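Flower tray cell, February, 9:40

Read Orner's good practice draft again before starting. Rule 4 says "clear the work area of loose matter before each run." Fine, but it never says what counts as loose. Garba says petals don't. I'm not convinced. 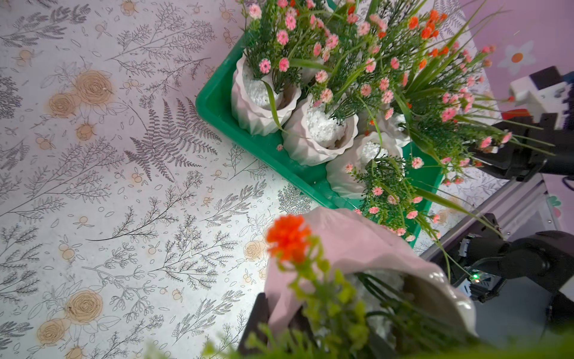
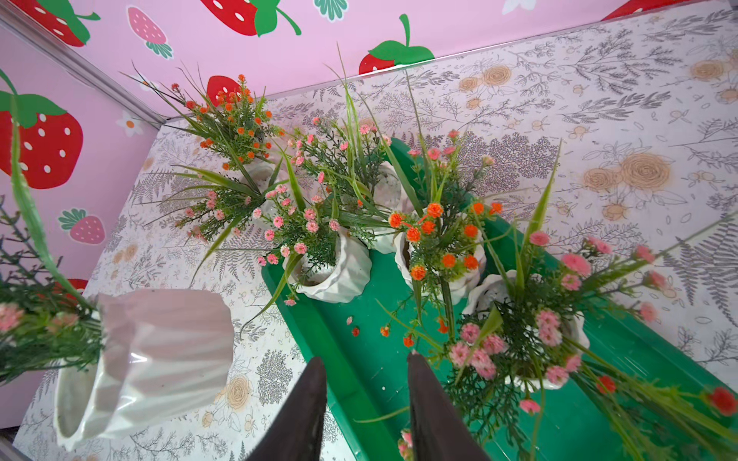
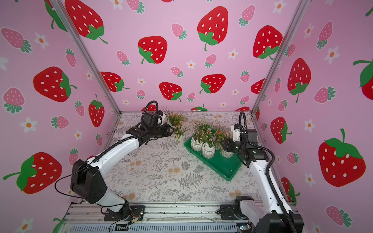

Tray and pots, both wrist views, then the fixed view. Stray bloom on the tray rim in the first, more in the tray in the second.

Speed cap of 300 in the draft has no unit. Asked Efe, who guessed mm/s. Not logging a guess. Left the field blank on sheet 19.

To do: ask Shih-chieh where rule 9 came from.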